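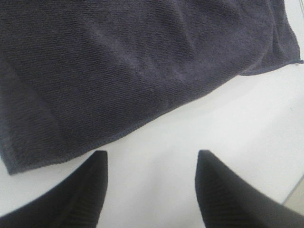 Dark gray terry cloth on a white tabletop.

Edeltraud Hinrichs has been running the linen side of small hotels for most of her working life. She now looks after it for Trustcombe, which has guesthouses in four towns and a central laundry in Sketilton. I met her in the break room there, next to the folding hall, and we talked over coffee for most of a morning.

She started at nineteen, on the ironing line of a hospital laundry. "It was hot and it paid weekly," she said. "I wasn't thinking about a career. I was thinking about a moped." She stayed six years, moved to a hotel, and ended up in charge of the linen room when her supervisor had a baby and didn't return.

What does the job consist of today? "Counting," she said. "People imagine washing. Washing is the easy part. The machines do it. I need to know where everything is." At the last full inventory the group owned 3,000 bath towels on paper. The count found 2,058. The rest had been worn out, cut up for cleaning or taken home by guests, and in most cases there was no record of which.

"I got a bit of a shock," she said. "We had been buying for years as if those towels existed."

Since then each house counts once a month, in the same week, and sends the figures to her before she places an order. The managers complained at first. One of them sent the same numbers three months running until she drove over and counted the shelves with him. "He's very good at it now," she said.

I asked about theft, and she shook her head. Guests take fewer towels than people think. The bigger loss is makeup, hair dye and shoe polish. For years the group bought only white, on the grounds that white can be bleached. Hinrichs moved the pool areas and the hair washing stations over to dark gray, starting with a trial batch of 504 from a supplier called Politis.

"White looks clean, I know the argument," she said. "But a white towel with a mascara mark goes in the rag bin, and a gray one goes back on the shelf. You do have to keep bleach away from it. We had one load come out with orange spots, and that was our own fault."

Dark towels brought their own troubles. They shed lint for the first few washes and have to be run apart from the sheets. They also fade, so that a new one next to an old one looks like a mistake. Her answer is to keep each batch together and send it to one house only.

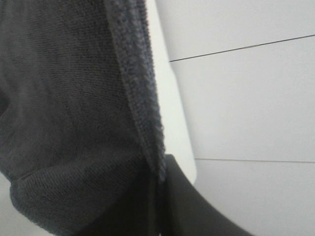
She is strict about fabric softener, which she doesn't allow at all. It coats the loops, she said, and the towel stops taking up water. "Guests say they want soft. Then they step out of the shower and push the water around on their backs." Her staff use less detergent than the label suggests, give everything an extra rinse, and shake each piece out before it goes in the dryer.

Benedikt Lenz, who manages the laundry floor, joined us for the second half of the conversation. He and Hinrichs disagree about dryers. He would like to run them cooler and longer, and she would like the towels back by noon. "We have this talk every March, when the budget comes up," he said. "I bring the gas bill and she brings the check-in times." For now they use the lower setting on weekdays in the quiet season and the higher one in summer.

Lenz also set up the stock program, a package called Zevov. Before that the figures were kept in a ring binder, which Hinrichs still has on the shelf behind her desk. She doesn't miss it, she said, though she prints out the monthly totals and puts them in there anyway.

The question I had most wanted to ask was what happens to a towel at the end. Last year 764 were retired. The ones with frayed edges and sound middles are cut down for the cleaning carts. Those with thin middles go to an animal shelter outside town, which takes as many as it can get. "They don't mind about the color," she said.

At home she owns eight bath towels, two for each person in the house, and buys a new set when the hems start to go. She hangs them outside in good weather and accepts that they come in stiff. Her husband would prefer the dryer. He is free to use it, she said, if he cleans the filter afterward.

She has two years left before she retires, and Lenz is already learning the ordering. She took him to meet the suppliers in the fall and made him do the talking. When I left they were on their way back to the hall to look at a delivery of bath mats that had come in the wrong size.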